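게키코, 접이식 가구 수리·재사용 서비스 ‘프리레로’ 6월 시작
다리 교체, 상판 테두리 보수 등 접수… 첫 달 470건 한정
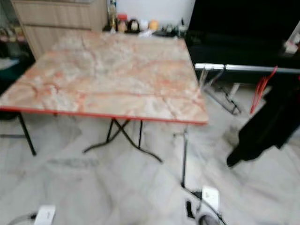
상판에 대리석 무늬가 들어간 접이식 테이블. 붉은색 테두리와 검은색 금속 다리로 되어 있다.

생활가구 유통업체 게키코(Gekico)가 가정에서 쓰던 접이식 테이블과 의자를 수리하거나 되사들이는 서비스 ‘프리레로(Prirero)’를 6월부터 운영한다고 밝혔다. 게키코에서 구입한 제품이 아니어도 신청할 수 있으며, 첫 달 접수 물량은 470건으로 제한한다.

프리레로는 수리와 매입 두 가지로 나뉜다. 수리를 신청한 고객은 제품을 직접 매장에 가져오거나 방문 수거를 예약하면 된다. 점검 후 견적을 문자로 보내며, 고객이 승인한 뒤에 작업을 시작한다. 견적만 받고 수리를 하지 않아도 점검비는 없다. 다만 방문 수거를 이용한 뒤 수리를 취소하면 왕복 운송비는 고객이 부담한다.

수리 대상은 접이식 다리의 경첩과 고정핀, 발 부분 고무캡, 상판 테두리, 의자 등받이 천 등이다. 상판 표면의 긁힘은 깊이에 따라 부분 보수가 가능하고, 상판이 휘었거나 내부까지 갈라진 경우에는 교체를 안내한다. 유리 상판과 전동 높이 조절 제품은 접수하지 않는다.

매입은 접고 펴는 데 문제가 없는 제품에 한해 진행한다. 매입가는 제품 상태와 크기에 따라 정해지며 현금 대신 게키코 적립금으로 지급한다. 적립금은 매장과 온라인몰에서 모두 쓸 수 있다. 매입한 제품은 세척과 부품 점검을 거쳐 재사용 코너에서 판매하고, 판매가 어려운 제품은 분해해 수리용 부품으로 쓴다.

작업은 게키코의 물류 협력사인 둠덴(Dumden)의 창고 안에 마련한 수리실에서 이루어진다. 부품 공급은 금속 부품 제조업체 베예네(Beyene)가 맡는다. 베예네는 단종된 제품에도 맞출 수 있도록 지름과 길이가 다른 고정핀과 고무캡 100종을 공급하기로 했다. 규격이 맞는 부품이 없으면 견적 단계에서 고객에게 알린다.

게키코가 이 서비스를 준비한 것은 부품 문의가 계속 늘었기 때문이다. 지난해 고객센터에 들어온 접이식 가구 관련 문의는 거의 2,000건이었고, 그중 상당수가 고무캡이나 고정핀처럼 작은 부품을 따로 살 수 있느냐는 내용이었다. 그동안은 보증 기간이 지난 제품의 부품을 낱개로 판매하지 않아 고객이 제품을 새로 사거나 버려야 하는 경우가 많았다.

로벨 마모(Robel Mamo) 게키코 고객서비스 본부장은 “테이블 상판은 멀쩡한데 다리 한쪽이 잠기지 않아 못 쓴다는 문의를 자주 받았다”며 “부품 하나로 해결되는 제품은 고쳐서 계속 쓰실 수 있도록 절차를 만들었다”고 말했다. 그는 “처음에는 물량을 제한해 작업 기간을 지키고, 수리실 인력이 늘어나는 대로 접수 건수를 조정하겠다”고 덧붙였다.

수리 기간은 제품 입고일로부터 2주 이내다. 부품 주문이 필요한 경우에는 기간이 길어질 수 있으며 변경된 일정은 따로 안내한다. 수리한 부위에 같은 문제가 다시 생기면 한 차례 무상으로 재수리한다. 보증 기간이 남은 게키코 제품은 기존 보증 규정에 따라 처리하므로 프리레로로 신청할 필요가 없다.

직접 수리를 원하는 고객을 위한 부품 낱개 판매도 함께 시작한다. 온라인몰에서 다리 지름과 핀 길이를 입력하면 맞는 부품을 찾을 수 있고, 치수를 재는 방법은 상품 안내 페이지에 올려 두었다. 매장에서는 쓰던 부품을 가져오면 직원이 규격을 확인해 준다. 개봉한 부품도 설치 흔적이 없으면 교환할 수 있다.

접수는 게키코 온라인몰의 프리레로 메뉴와 전 매장 고객센터에서 받는다. 온라인으로 신청할 때는 제품 전체 사진과 고장 부위 사진을 첨부해야 한다. 방문 수거는 매주 화요일에 진행하며, 엘리베이터가 없는 건물은 예약할 때 층수를 함께 적어야 한다. 도서 지역은 방문 수거에서 제외되며 택배로 제품을 보낼 수 있다.

문의: 게키코 고객서비스본부 프리레로 담당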